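# Chapter 7: When the Tool Loses Track of Itself

At 440 recordings into a cloth-folding job, the team at Nirnirmont found that part of its data was wrong. The work was simple enough. An operator stood by a bed with a gripper in each hand and folded pieces of cloth, and each gripper logged how far its fingers were open and where it was in the room. A robot arm would later be trained on those logs.

The fault was in the finger opening. One gripper had begun to report that its fingers were closed when they were still apart. The error was small at first and grew over a shift. Jasmina Živković, who checked the logs, noticed it only when a trained arm squeezed its motor against a hard stop for 60 seconds and tripped its breaker. No one was hurt. The arm had been left running with the guard door open, and that became a second finding in the report.
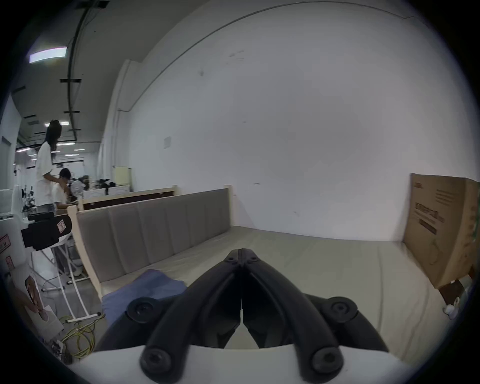
## 7.1 The fault and its cause

Each finger of the gripper turns on a pivot held by a screw. On the faulty unit, one of these screws had backed out slightly. The finger could then shift a little without the sensor seeing it, and the zero point moved.

Bogdan Wieczorek repeated the test on the bench. He opened and closed the gripper 1000 times and compared the reading with a steel gauge. With the screw tight, the reading held. With the screw loose, it drifted, and it drifted faster when the fingers pulled on something soft such as a folded towel.

Cloth made the problem hard to spot. A rigid block stops the fingers at a known width, so a bad reading stands out. Cloth gives way, and almost any reading looks reasonable.
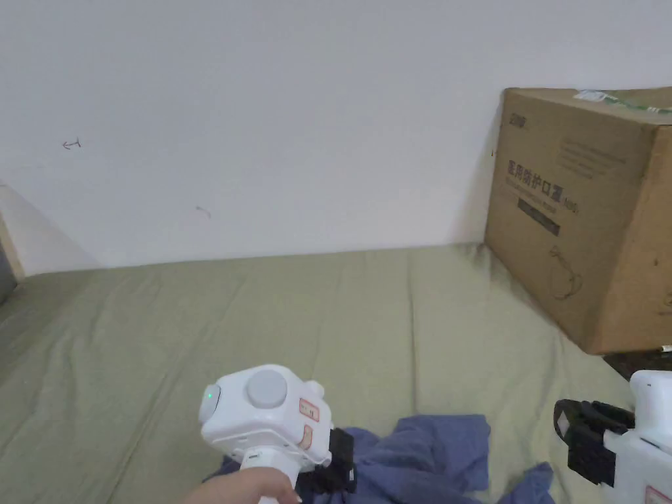
The team had also relied on the status light. The light told the operator that the unit was powered and connected, and it did that correctly. It said nothing about whether the numbers were right. Operators at Nirnirmont had come to read green as "good to go" - a habit the written instructions did nothing to prevent.

## 7.2 What was done

Of the 440 recordings, 65 were thrown out. The rest were kept after a check against the video. Iñaki Cantero then rewrote the start-up routine:

1. Close the fingers fully and confirm that the reading is zero.
2. Close them on the gauge block and write down the reading.
3. Check each pivot screw with a hex key.
4. Repeat steps 1 and 2 at the midday break.
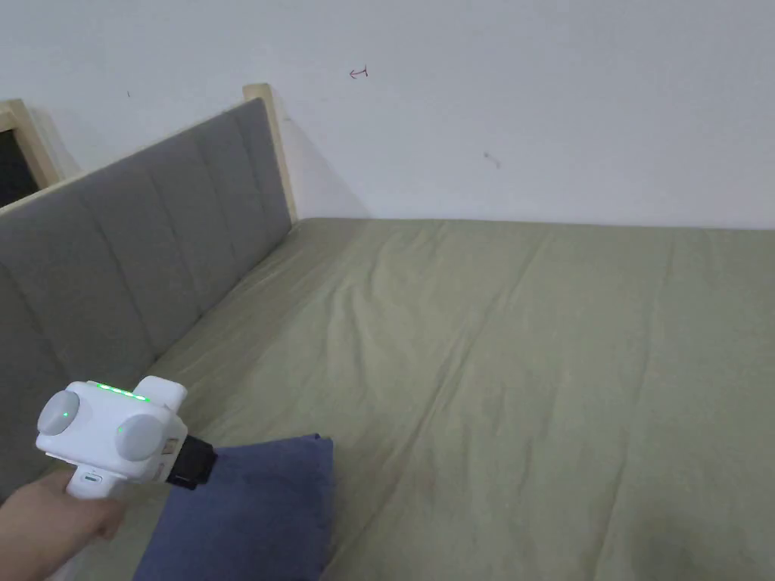 The routine takes a few minutes, and operators skipped it at first when they were behind. Cantero changed the software so that a session would not open until both readings had been entered. He also moved the force limit out of the training code and into the arm's own controller, where a bad reading from a gripper could not affect it.

The open guard door was handled separately. Section 7.3 looks at the interlock that should have stopped the arm, and at the jumper wire that was found across it.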